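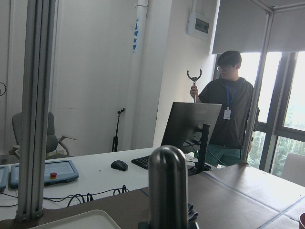
작업대 상판에 테이프로 격자를 칠 때 무엇을 먼저 정해야 합니까?

기준이 되는 세로선 한 줄을 먼저 정합니다. 가로선은 그 세로선에 직각자를 대고 잡고, 상판 모서리는 기준으로 쓰지 않습니다.

Zollulgate 작업실 게시판 > 가구·작업대 > 상판 구획 표시

덕트반장
위 문답은 공지에 있던 내용을 그대로 옮긴 것입니다. 5월에 갈색 작업대를 다시 정리하면서 파란 페인터스 테이프로 구획을 나눴습니다. 옆의 흰 테이블은 모니터, 키보드, 마우스 자리라 구획을 나누지 않습니다. 검은 케이블이 마우스 앞까지 늘어져 있는 문제는 따로 적겠습니다. 상판 쪽 의견부터 받습니다.

모눈99
모서리를 기준으로 쓰지 말라는 부분에 동의하지 않습니다. 판재를 제대로 재단했으면 모서리가 제일 믿을 만한 직선입니다. 테이프로 기준선을 따로 만들면 오차가 하나 더 들어갑니다.

덕트반장
재단면만 보면 맞는 말입니다. 문제는 판을 여러 장 이어 놓았을 때입니다. 한 장이 돌아가 있으면 그 판 모서리에서 시작한 선도 같이 돌아갑니다. 우리 쪽 Fovwood 판은 고정하지 않고 올려만 둔 상태라 밀면 움직입니다.

모눈99
그러면 고정을 먼저 해야 합니다. 움직이는 판 위에 격자를 치는 것은 순서가 틀렸습니다.

덕트반장
고정은 예산 나오면 합니다. 그때까지 쓸 절차가 필요합니다.

수평계
저는 절차를 이렇게 쓰고 있습니다. 반론 있으면 번호로 달아 주세요.

1단계. 표면 닦기
마른 천으로 먼저 닦고, 알코올을 묻힌 천으로 한 번 더 닦습니다. 알코올이 다 마르기 전에 붙이면 가장자리가 뜹니다. 도장면이면 안 보이는 구석에 시험해 보고 씁니다.

2단계. 세로선과 가로선 붙이기
세로선은 롤을 당기지 말고 눕혀 가며 붙입니다. 당겨서 붙인 테이프는 나중에 줄어듭니다. 가로선은 세로선 위로 그냥 지나가게 합니다. 교차점은 두 겹이 되고 색이 조금 진해지는데, 위치를 잡는 용도로는 지장이 없습니다. 조심할 것은 교차점 양쪽의 높이입니다. 왼쪽 가로선이 오른쪽보다 약간 높으면 거기서 선이 꺾여 보입니다. 우리 상판이 이 경우입니다.
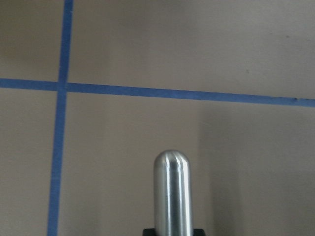

3단계. 문지르기와 확인
플라스틱 주걱으로 교차점에서 바깥쪽으로 문지릅니다. 그다음 50cm 철자를 교차점 양쪽에 걸쳐 대고 가로선 위쪽 가장자리가 일직선인지 봅니다. 어긋났으면 짧은 쪽을 떼고 새 테이프로 다시 붙입니다. 뗀 것을 다시 쓰지 않습니다.

모눈99
2단계 반론입니다. 교차점을 겹치면 두께 단차가 생깁니다. 작은 물건을 밀어 옮길 때 걸립니다. 저는 세로선 양옆에서 가로선을 끊고 맞댐으로 처리합니다.

수평계
맞댐으로 하면 끊는 자리마다 칼을 대야 하고, 상판에 칼자국이 남습니다. 그리고 끊어서 붙이는 순간 양쪽 높이가 어긋날 기회가 생깁니다. 꺾임은 한 줄로 끝까지 붙이면 거의 안 생깁니다.

모눈99
칼은 상판에서 쓰는 게 아니라 미리 잘라 와서 씁니다. 길이만 재면 됩니다. 단차 쪽이 저한테는 더 큰 문제입니다.

흰트레이
둘 다 써 봤습니다. 무거운 것만 올리는 자리면 겹침이 편하고, 가벼운 것을 밀어서 다루면 맞댐이 낫습니다. 다만 맞댐은 끝단이 먼저 일어납니다. 우리 자리는 3주 지나니 끝단 2곳이 들렸습니다.

덕트반장
가로선 오른쪽 끝에 어두운 점이 몇 개 붙어 있는데, 이건 교체 대상입니까? 선은 멀쩡합니다.

수평계
선 가장자리를 가리지 않으면 둡니다. 오염 때문에 테이프를 갈면 위치를 다시 잡아야 하고, 그쪽 손실이 큽니다. 마른 천으로 눌러 보고 안 떨어지면 그대로 쓰세요.

모눈99
그건 동의합니다. 가장자리가 살짝 울퉁불퉁한 것도 마찬가지입니다. 손으로 붙이면 그 정도는 나옵니다. 치수를 잴 때 테이프 가장자리를 쓰지 말고 중심선을 쓰면 영향이 줄어듭니다.

수평계
중심선은 눈으로 못 잡습니다. 연필로 따로 그어야 하는데 파란 바탕에 연필선은 잘 안 보입니다. 저는 가장자리 한쪽을 정해서 그쪽만 씁니다. 세로선은 왼쪽, 가로선은 위쪽.

모눈99
가는 유성펜이면 보입니다.

흰트레이
테이프 종류 질문입니다. Kilton 파란색을 쓰는 분 있습니까? 오래 두었다가 뗐을 때 접착제가 남는지 궁금합니다. 지금 쓰는 것은 창가 쪽에서 유독 잘 남습니다.

덕트반장
Kilton은 안 써 봤습니다. 어떤 제품이든 햇빛 드는 자리는 교체 주기를 따로 잡으세요. 남은 접착제는 같은 테이프를 눌렀다 떼는 방식으로 대부분 걷힙니다. 용제는 마지막에 씁니다.

배선담당
케이블 이야기가 안 나와서 적습니다. 모니터 뒤에서 내려오는 선 몇 가닥은 괜찮습니다. 테이블 위에 뭉쳐 있는 검은 선이 문제입니다. 마우스 쪽으로 밀려오면 손목에 걸리고, 하늘색 펜던트를 들 때마다 같이 끌려옵니다. Hung 걸이형 트레이를 테이블 뒤쪽 아래에 달고 여유분은 전부 그 안에 넣자는 것이 제 안입니다.

모눈99
펜던트 선은 트레이에 넣으면 안 됩니다. 들고 움직이는 물건이라 여유 길이가 위에 있어야 합니다. 고정할 것은 모니터와 키보드 쪽 선입니다.

배선담당
펜던트 선은 여유분을 한 바퀴만 남기고 벨크로로 묶으면 됩니다. 전부 위에 두자는 말은 지금 상태로 두자는 말과 같습니다.

모눈99
한 바퀴로는 작업대 끝까지 못 갑니다. 길이를 재고 나서 정합시다.

덕트반장
배선은 별도 글로 분리합니다. 펜던트 선은 실측 후 결정, 나머지는 배선담당 님 안대로 진행합니다. 상판은 수평계 님 절차를 쓰되 교차점은 겹침으로 두고, 꺾인 가로선은 한 줄로 다시 붙이겠습니다.

모눈99
겹침에 반대한 것은 기록으로 남겨 주세요.

덕트반장
남겼습니다. 철자는 공구함 맨 아래 칸에 있습니다. 쓰고 제자리에 넣어 주세요.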